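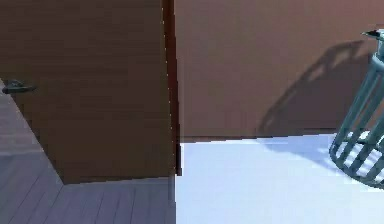
La porte et sa poignée grise.

Le greffe du tribunal de Heretov ouvrait à 7 heures. Conformément à la convocation qui lui avait été notifiée en mai, Mme Hatice Tuncer se présenta munie d'une pièce d'identité et reçut le numéro 771. Il lui fut indiqué qu'elle appartenait à la réserve des jurés appelés dans l'affaire Bomix contre Ekinci, et qu'elle était priée de demeurer à la disposition de la cour.

Le règlement intérieur autorisait la lecture. Il proscrivait les conversations relatives aux causes inscrites au rôle. Mme Tuncer lut donc, jusqu'à la fin de la matinée, un traité d'arpentage oublié par un prédécesseur.

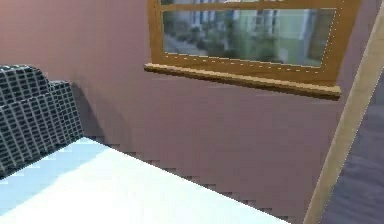

La fenêtre au cadre de bois, sur le mur rose.

À midi, le greffier, M. Kaan Ağca, procéda à l'appel. Dix-huit noms furent prononcés ; le sien n'y figurait pas. Elle sollicita respectueusement l'autorisation de se retirer.

« La cour n'a pas statué sur les personnes non appelées, répondit M. Ağca. Elles sont réputées présentes. »

C'était sa cinquième convocation. Lors des précédentes, les parties avaient transigé avant l'audience, et l'on avait remercié Mme Tuncer par un formulaire qu'elle conservait dans une chemise Cernari.
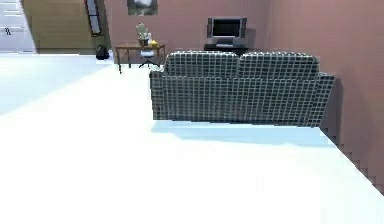
Le canapé à carreaux, vu de dos.

Vers le soir, M. Ağca revint, sa toque sous le bras. Le procès Bomix était renvoyé à une session ultérieure. Il apposa le cachet sur l'attestation, la data, puis, après une hésitation que le règlement ne prévoyait pas, demanda si le traité d'arpentage était intéressant.

« Le chapitre des bornes, dit-elle. J'en suis au milieu. »

Il inscrivit l'ouvrage au registre des prêts et lui souhaita le bonsoir au nom de la cour.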